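Right, the repair café finally has a proper home! From this August the Manulow Street lot (that's us) will be meeting in the old Pundirix showroom, two doors down from the chemist, and I've been grinning about it all week.

If you've been before, you'll know we've spent ages squeezed into the back of the Tovari bakery, which was lovely for the buns and terrible for anybody holding a soldering iron. People were queuing past the till with hairdryers under their arms. Something had to give, and in the end it was the bakery's patience - quite fair enough, they'd been saints.

The new place came through Hường Bạch, who looks after the lease and has let us have it every Sunday at a rent we can manage. We raised 2,000 pounds to get going, mostly from the spring raffle and the plant stall, and then the Dương family from the hardware shop knocked a good chunk off our first order of fuses, flex and sandpaper. I keep spending the leftover money in my head. A second sewing machine would be top of my list, but I've been told the kettle comes first.

Now, the busy bit. We mended 468 things last year, and lamps beat everything else by miles. Toasters did well too, and there was one accordion that took three visits and a lot of swearing. If we had to turn you away because we'd run out of time, please do try us again, as we'll be open for an hour longer and there's room to sit down while you wait.

Doors open at 2 and we stop taking things in at half past four. It's pay what you like, and you stay with your item while it's being looked at, so bring a book or come and natter. Please empty the crumbs out first (I'm begging you). We still can't take microwaves or anything that runs on gas, and big tellies are a no unless you've carried one in yourself and are happy to carry it home again.

The number 27 bus stops right outside and there's a bike rack round the side. The step at the front is a bit steep, but the yard door is level, so ring the bell there and one of us will come and let you in.

I'm on the sign-in desk for the first few weeks, so say hello. And if you can darn a jumper, I'd love to hear from you, as our pile of woollies is getting silly.
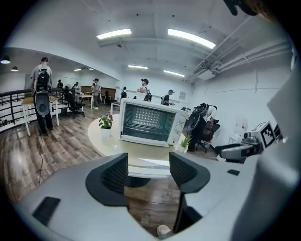
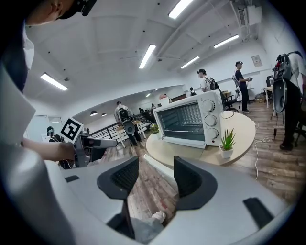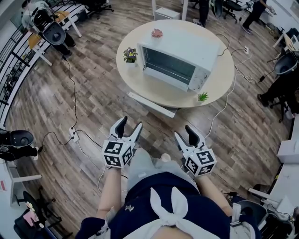 *Wooden floors all through, and in the last photo a white toaster oven with pansies beside it.*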